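Lista de verificação da bancada de ponteiras, sala 3
Laboratório Saltar, abril. Preenchido por Seidu Eshun.

1. Tampo
Madeira envernizada, com reflexos fortes. Limpar com pano macio, sem abrasivo.

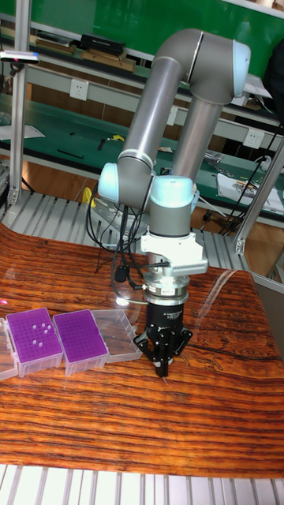 2. Racks roxos
Conforme, com ressalva. Um deles está com poucas ponteiras brancas, em furos dispersos. Completar antes das 13h.
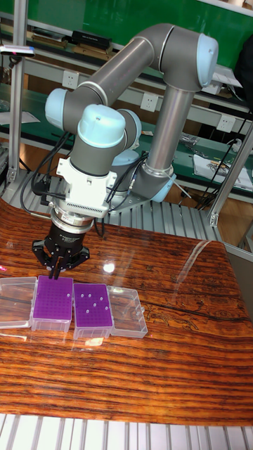
3. Caixas e tampas
Bases transparentes em fila. Guardar as tampas vazias na gaveta 2.

4. Cabos
Prender os laços pretos pendentes. Refazer a verificação em cerca de 25 dias. 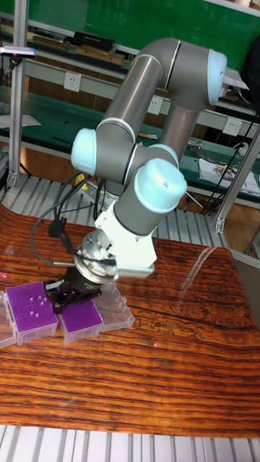

Item 4: cabos pretos à esquerda, acima das caixas.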